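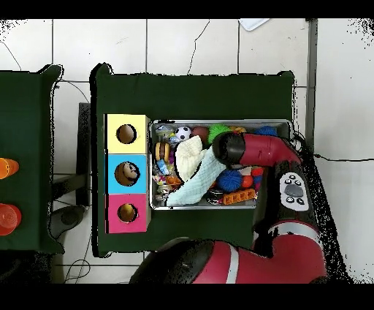
Protocolo de Trusham

El protocolo de Trusham es un conjunto de reglas de buena práctica para las tareas de clasificación de objetos sobre mesa con brazo robótico. Fue redactado en el laboratorio Trirnley bajo la coordinación de Herman Govindasamy y se publicó en su primera versión el 6 de junio de 2019. No es una norma de cumplimiento obligatorio. Los grupos que lo adoptan lo hacen de manera voluntaria y pueden declarar una adopción parcial, siempre que indiquen cuáles reglas no aplican.

Antecedentes

Antes del protocolo, cada operador de Trirnley preparaba la mesa según su propia costumbre. En una revisión interna de 2,000 ensayos se encontró que muchos de ellos no podían compararse, porque no se había anotado la posición de los recipientes ni el contenido inicial de la bandeja. Govindasamy propuso en mayo un borrador de 10 reglas. Después de las observaciones de Lévesque, empresa que colaboraba en la parte de seguridad, el texto creció hasta 16.

Disposición de la mesa

La superficie de trabajo se cubre con una tela mate de un solo color, que reduce los reflejos y permite distinguir mejor los contornos. Los objetos se ofrecen en una bandeja con borde, situada al alcance del brazo. Los recipientes de destino se colocan en línea junto a la bandeja y deben ser de colores claramente diferentes, por ejemplo amarillo, azul y rosa. Cada recipiente tiene una abertura redonda en la cara superior.

El orden de los colores no se cambia durante una misma serie. Si un recipiente se desplaza, el operador detiene el ensayo, lo devuelve a su lugar y anota la interrupción.

Selección de los objetos

El protocolo pide mezclar objetos rígidos con objetos deformables. Entre los primeros se admiten pelotas lisas, pelotas con púas, bloques de construcción y alimentos de juguete; entre los segundos, prendas de punto y paños pequeños. Se recomienda que algunos objetos queden tapados en parte por otros, como ocurre en un uso doméstico. No se admiten piezas de vidrio ni objetos con filo.

Los objetos que no caben por la abertura del recipiente pueden permanecer en la bandeja, pero se registran como «no asignables» y no cuentan en el resultado.

Aproximación y agarre

El brazo entra siempre por el mismo lado de la mesa. Antes de bajar, la pinza se sitúa encima del objeto elegido y mantiene esa posición el tiempo suficiente para que el operador pueda confirmar o cancelar. Durante el movimiento, ninguna persona introduce las manos en la zona de la bandeja. El panel de mando del brazo debe quedar libre de telas y de cables.

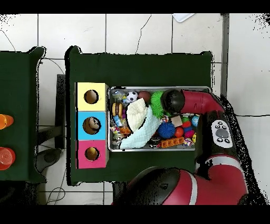
Registro de los ensayos

Cada ensayo lleva un número, el nombre del operador y una vista desde arriba de la mesa completa. Los agarres fallidos se conservan junto con los correctos. En Trirnley el registro se hace con el programa Kimia, que limita cada archivo a 2,000 entradas; otros grupos utilizan una hoja de cálculo común, lo cual el protocolo permite.

Críticas

La objeción más frecuente se refiere al orden fijo de los colores. Según sus críticos, un sistema puede aprender la posición del recipiente en lugar de su color. El texto responde solamente que el orden puede variar entre una serie y otra, sin decir cada cuánto. También se ha señalado que la regla sobre los objetos tapados es poco precisa, y que dos operadores pueden entenderla de modo distinto.

Véase también

Manipulación robótica
Agarre de objetos deformables
Repetibilidad de ensayos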